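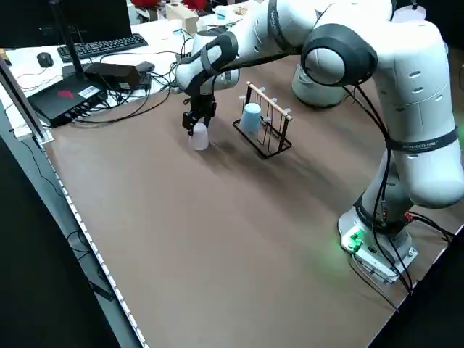
A reader in Clurville writes that the first edition of this section told owners how to put the rack together and never how to load it, and that cups set flat on the counter after washing kept a ring of water under the rim. Steps 5 to 11 have been added in reply.

Section 4. Setting up and loading the Gako cup rack

4.1 Before you start

The rack consists of a wire base, a set of vertical rods and a wooden bar. It is intended for lightweight plastic cups. It is not intended for stoneware, stemmed glasses or cast iron.

Choose a level surface with clearance on all sides. The rack stands on its own base and is not fixed down. Leave a free area next to it for cups waiting to be placed.

Wash the rods once in warm water with dish soap and dry them with a cloth. Wipe the wooden bar with a damp cloth only.

CAUTION: Do not soak the wooden bar or put it in a dishwasher. The wood will swell and the rod sockets will tighten.

4.2 Assembly

1. Set the wire base on the surface with the welded side down.

2. Insert the rods into the base. Push each one until it stops.

3. Lower the wooden bar into position. Press down at both ends, then at the center.

4. Test the rack for rocking. If it rocks, remove the bar, turn the base 180 degrees and repeat step 3. If it still rocks, check the surface with a level.

NOTE: Racks sold under the Dristum name have shorter rods. The steps are the same, but tall cups may touch the base.

4.3 Loading

5. Rinse each cup and shake out standing water.

6. Place the waiting cups upright in the free area, clear of the base.

7. Pick up one cup by the rim or the side wall. Thin plastic deforms under a hard grip; use only enough force to hold it.

8. Turn the cup upside down over the nearest open rod.

9. Lower it until the inside of the cup rests on the tip of the rod. A slight tilt is normal and helps the last water run to one side of the rim.

10. Load the next cup on the opposite side of the rack.

11. Continue, alternating sides. Keep a gap between neighboring cups so that air can reach the rims.

CAUTION: Do not exceed 400 grams in total. Do not hang mugs or towels from the wooden bar.

CAUTION: Place one cup on each rod. Stacked cups trap water between the walls and may tip the rack.

4.4 Unloading

Lift each cup straight up until it clears the rod, then turn it over. Pulling a cup sideways bends the rod. Unload in the same alternating order. Check the inside of the base for drops before storing the cups in a closed cabinet.

4.5 Care

Wipe the base weekly. Remove mineral deposits with white vinegar diluted with an equal amount of water, then rinse. Oil the wooden bar with food-safe mineral oil when the surface looks dull.

Replacement rods are listed under part 173 and the bar under part 81 in the Kaijage spare parts sheet. Rods are supplied in packs of 2.

Section revised 29 Nov 2021. Next revision planned for February.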